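Manual Packing: Flat Goods, Handout 2
January 11, 2020 | By Romana Vávra
Filed under: Course Materials, Packing and Dispatch
Print this page | E-mail this page

1. Flattening and stacking

Folded packets trap air between the layers. A stack that has not been pressed leans after almost 30 pieces and will not fit the crate height used on the Gukstead line. Each packet is therefore pressed on the bench before it is placed.

Place the packet near the front edge of the bench, fold in the middle. Lay both palms on it, one on each half, fingers spread and pointing to the back. Press straight down. Do not slide the hands, as this shifts the fold.
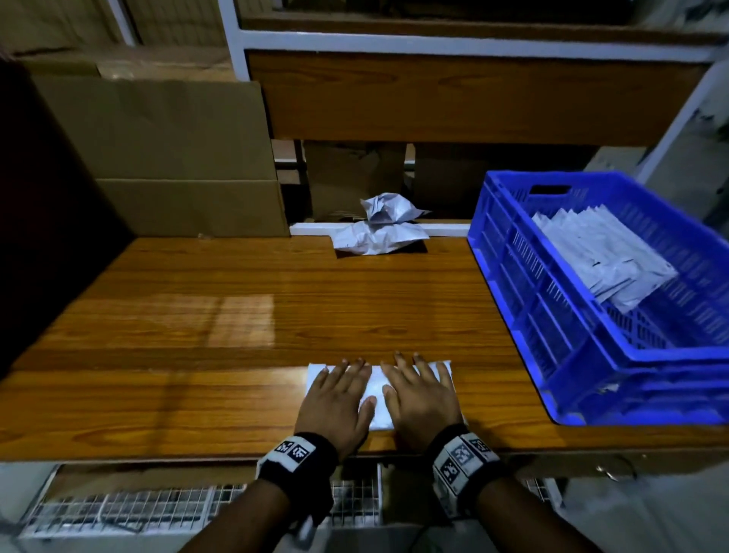

2. Crate position

The crate stands on the right side of the bench, close to the front edge. Packets go in flat. A slight fan in the stack is acceptable; a packet bent against the wall is removed and pressed again.

Empty mailer bags and wrappers are kept at the back of the bench and cleared at the end of each crate. Flattened cardboard stands upright, never under the work.

3. Batch record

A full batch is 100 packets. The October exercise at Baláž covered 1,385 packets. Enter the batch number and the count of rejected pieces on the sheet before starting the next crate.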